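工单：Vodoren 桌面夹爪套件，腕部相机画面拖影，抓取点偏移
状态：已答复，用户保留未关闭
产品：Vodoren 夹爪套件（含腕部相机、两指夹爪、控制盒、Indine 控制软件）
提交人：Armindo Valente
处理人：Thabiso Mtshali（Vodoren 技术支持）
分享 9　评论 12

【提交人，首次描述】

先交代背景。我们是一家小工作室，给几家做小型传动件的客户写设备评测，顺便帮他们判断哪些东西值得买。Vodoren 这套夹爪是我们自己掏钱买的，所以我接下来的语气请多包涵，花自己的钱的人通常比较啰嗦。

开箱和安装都没有什么可抱怨的。说明书里有一章叫“轻松上手”，我按它做了一个下午，确实上手了，轻松与否见仁见智。机械臂是我们原来就有的 Prata，法兰孔位对得上，线也够长，控制盒的风扇声音像一只心情不错的吹风机。Indine 装好之后自动识别了夹爪，还弹窗祝贺我“开启智能抓取之旅”。旅程的第一站是抓一个黑色小件，旅程到目前为止也就走到这一站。

现象如下：

1. 手臂静止时，腕部相机画面清楚，桌面上一根头发都看得见。
2. 手臂一动，画面里的深色工件就开始往横向糊。慢速时轻微，提到默认速度之后糊得很有诚意。
3. Indine 的“自动抓取”在这种画面上仍然给出置信度，而且给得很大方，然后夹爪去了工件旁边，认真地夹了一下空气。
4. 换成浅色工件，问题减轻，但没有消失。

我试过的办法：重启软件、重启控制盒、重新插拔相机线、擦镜头。擦镜头之后画面没有变清楚，镜头倒是很干净。

请问这是相机故障，还是我哪里设错了？如果是“正常现象”，也请直说，我好在评测里给它单独留一节。

【支持，第一次回复】

Armindo 您好，感谢详细的描述，也感谢您把风扇声形容得这么客气。

从您说的“静止清楚、运动横向糊”来看，硬件故障的可能性不大，更像曝光时间偏长。请先确认几项：

- Indine 里“相机 > 曝光”是自动还是手动？
- “触发方式”是连续取流，还是到位后触发？
- 桌面是什么颜色，灯从哪边来？
- 固件版本号。

另外麻烦导出一份诊断包。导出按钮在“关于”页面的最下面，需要往下滚。

【提交人】

曝光是自动。触发是连续取流，出厂就是这样，我没有动过，出于对出厂设置的尊重。

桌面是白色的，很亮。当初选白色是因为你们官网宣传页上的桌子就是白色的，看上去工件分割得非常漂亮。灯是顶上的一块平板灯。

固件版本在“关于”页面上显示为“最新”。我理解这是一种态度，但它不是版本号。

诊断包附上。导出花了挺久，中途进度条往回走过一次，我装作没看见。

【支持，第二次回复】

诊断包收到。版本号的问题已经有不止一位用户提过，我把您的这句原话也转给了软件组。

日志里有两处值得看：

一、自动曝光把测光区域放在整个画面上。按理说白桌面会把曝光往下压，可您的配置里同时打开了“暗部优先”，它会反过来把曝光拉长，好让深色物体看得清细节。两个功能各自都在努力工作，合起来的结果就是桌面过亮、工件拖影。

二、抓取判定用的是连续取流的最后一张图。手臂还没停稳，这张图已经被拿去算抓取点了。

请按下面的顺序改，每改一项试一次，不要一起改：

a. 关闭“暗部优先”。
b. 曝光改为手动，从 3000 微秒开始。画面如果太暗，先加灯，再考虑加曝光。
c. 触发方式改为“到位后触发”，稳定等待先保持默认。
d. 把测光区域缩到两指之间。
e. 重新做一次手眼标定。标定板请放平，不要垫纸巾。

【提交人】

纸巾是怎么知道的？

好，不追究了。逐项结果：

a. “暗部优先”关掉之后，桌面不再白得刺眼，工件变成一团更有自尊的黑色。拖影少了一点。

b. 手动曝光 3000，拖影明显减少，画面也明显变暗，暗到 Indine 弹窗问我相机盖子有没有取下。这颗相机没有盖子。加了一盏侧灯以后，弹窗不再关心盖子，但工件表面多了一条反光，分割轮廓有时会沿着反光把它切成两半。

c. “到位后触发”找了半天，最后在“高级 > 兼容性 > 旧版行为”里找到。我想请教一下，为什么正确的行为叫旧版行为。

d. 测光区域可以缩，但每次重启软件都会恢复成整个画面。这一条请单独记录。

e. 标定重做了，板子平放。误差降下来了。

改完以后，浅色工件基本没问题。黑色小件还是时好时坏。它的下半截是个矮圆柱，上半截比下面宽，边沿带一圈像齿一样的东西，还往外伸出几块，属于那种让视觉算法和收纳盒都为难的形状。抓取点经常落在上面伸出去的那一块上，而我希望它去夹圆柱。

【支持，第三次回复】

回答您的问题：

“旧版行为”这个名字是历史原因。早先的版本只有到位后触发，后来加了连续取流，演示时看着流畅，就成了默认。命名我个人没有办法辩护。

测光区域不保存，已复现，是缺陷，已登记。临时办法是把配置另存为项目模板，开机时从模板载入。

关于抓取点：Indine 的自动模式倾向于选轮廓最宽处附近的平行边。您这个工件上宽下窄，它自然会往上走。建议不要用自动模式，改用“示教抓取”，步骤如下：

- 手动把夹爪移到圆柱部分的高度，两指张开，指尖的位置略低于圆柱底沿以上您想夹的那一段时，先抬高再记录，避免蹭到桌面；
- 在软件里框选圆柱作为“抓取特征”，把上半部分涂成“忽略”；
- 把接近速度降到默认的 70%；
- 保存，然后从三个不同朝向各试几次。

【提交人】

您第一条那句话我读了四遍，仍然不确定是先抬高还是先记录。我按自己的理解做了：抬高，对准圆柱，记录。桌面没有蹭到，至少没有新的。
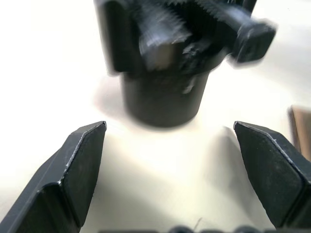
接着说涂“忽略”这件事。笔刷只有两种大小，一种能涂掉整个工件，另一种适合修复壁画。我用小的那种，涂了一杯咖啡的时间。涂完以后点保存，软件提示“特征过于简单，是否自动补全”，我点了否，它又问了一遍，我又点了否，第二次的按钮位置和第一次是反的。这一点也请单独记录，因为第一轮我就这样被补全了，只好重涂。

速度降到 70% 之后，到位后触发的图已经可以用来框选，轮廓是连着的，也不再沿反光切开。示教之后试了几个朝向：

- 工件上半部分伸出去的那块朝右时，能夹到圆柱；
- 朝左时，能夹到，但软件报“置信度低”，然后夹得比置信度高的时候还准；
- 朝向相机时，软件认为没有工件。工件对此没有发表意见。

所以还剩最后一种情况没有解决。另外想确认一下，实时预览窗口里移动时仍然有拖影，这个是否可以不管？我现在看到它就有点条件反射。

【支持，第四次回复】

抱歉，那句话是从内部文档里复制过来的，顺序就是您做的顺序。文档我会去改。

预览窗口可以不管。它走的是连续取流，和抓取判定已经分开了。如果看着难受，可以在“显示”里把预览改成“仅显示触发帧”，窗口会变得一顿一顿，但每一顿都是清楚的。

工件正对相机那个朝向，原因是涂了忽略之后，伸出的部分把圆柱挡住了，可见特征不够。有两个办法：

一是给这个朝向另外示教一个特征，和前一个放在同一个工件条目下，软件会自动选；

二是在拍照位之外加一个倾斜的备用拍照位，第一次没找到就换过去再拍一张。节拍会变长。

我建议先试第二个，对以后换工件也有用。

两个弹窗按钮位置相反的问题也登记了。负责的同事说那是为了防止误点。

【提交人】

请转告那位同事，防误点的效果我已经亲身体验过。

备用拍照位加好了。刚才说的那个朝向现在能识别，要换一次角度，手臂会先歪过去看一眼，样子有点像在超市看价签的人。节拍确实变长，对我们的评测来说可以接受，对客户来说要看客户的耐心。

我把目前的评测草稿要点贴在这里，免得你们看到成稿时说没有提前通知：

机械部分：好。两指的开口够用，装配没有旷量，边沿有些细小的白点，看着像磨出来的，不影响使用。

相机：够用，前提是不要相信默认设置。

Indine：功能都在，但分布方式像是搬家之后还没拆完的箱子。“到位后触发”应该是默认值，放在首页，字号大一点。

文档：“轻松上手”一章写得流畅，遇到问题之后的那几章写得像另一家公司。

支持：回复快，认错也快，暂时是这套产品里最稳定的部件。

对比方面，我们下一步会用同一个黑色小件试 Ellesel 的那套夹爪，条件保持一致：白桌面、侧灯、同样的手臂。结果不会在这个工单里写，放心。

【支持，第五次回复】

要点已收到，除了“搬家”那一句，软件组基本没有异议。

遗留事项汇总：

- 测光区域重启后不保存：已登记，计划在四月的版本里修复。
- 版本号显示为“最新”：同一版本处理。
- 补全弹窗的按钮位置：讨论中。
- 忽略笔刷的大小：已提需求，没有排期。
- 默认触发方式：已提需求，产品组想保留演示效果，我会继续提。

如果没有别的问题，这个工单我先设为“已解决”，您看可以吗？

【提交人】

先别关。等四月的版本出来，我重启一次软件，测光区域还在的话，我自己来点那个按钮，希望到时候它还在原来的位置。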